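一条牛仔裤该怎么叠

把裤子摊在床上，是所有叠法的第一步。
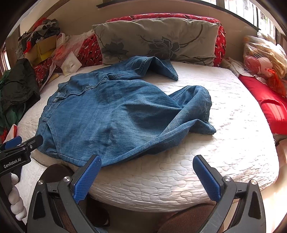
先摊平，再动手

Rekha Singhal在Idton做了八年衣物整理，上门服务过的家庭有600户。她进门后很少先看衣柜，一般先借用主人的床。床面够大，高度也合适，一条长裤可以横着放开，人不用一直弯腰。

牛仔裤是她处理得最多的一类。布料厚，腰头硬，裤腿却容易拧。从晾衣绳上收下来直接对折，拧着的地方会一起压进去，第二天穿上身，膝盖旁边就多出一道斜印。浅色和中蓝色的水洗布尤其明显。

她的做法不复杂。一只手按住腰头，另一只手顺着裤腿往下捋，捋到裤脚再把翻折的部分抖开。两条裤腿分别做完，才把它们叠到一起。裆部凸出来的那个尖角往里折，让裤子成为一个长条。接下来从裤脚往腰头折，折到离腰头一掌宽的地方停下，剩下的部分再折三折，塞不塞进腰里看个人习惯。

口袋要不要掏平

Singhal的意见是要。前袋的里布常常团在一起，隔着面料能摸到一个疙瘩，叠好以后那一处总比别处高，摞到第四条就开始歪。她会把手伸进去，把袋布推到底，顺便摸一摸有没有硬币和收据。

拉链也要拉上，扣子可以不扣。

床罩会留下绒毛

用床当工作台有一个麻烦。绗缝的床罩凹凸不平，白色的又容易沾上深色牛仔布的浮色。新买的裤子头几次洗完，最好先垫一条旧毛巾。Singhal随身带的是一块洗薄了的棉布，用完抖一抖，卷起来放回包里。枕头不必搬走，推到床头靠着就行。

抽屉还是挂杆

Venkatesh Devadiga在Upadhyay经营一家二手服装店，店里常年有1,000条牛仔裤。他不主张全部叠起来。

“厚的叠，薄的挂。”他说，“弹力布夹着裤脚倒挂，时间长了会变长，这种也叠。”

他的货架每格深度只够放一摞，每摞不超过八条。再高，底下那条抽出来的时候上面的全散了，店员一天要重叠好几回。家里的抽屉他建议竖着放，折口朝上，找的时候看得见颜色，也看得见腰头的宽窄。

至于多久洗一次，两个人说法不同。Singhal穿四五次洗一次，翻面，冷水。Devadiga自己有一条裤子穿了19年，平时只用湿布擦，四月天气转暖时才下一次水，洗完平铺在阳台的架子上阴干，傍晚收进来，当晚就叠好。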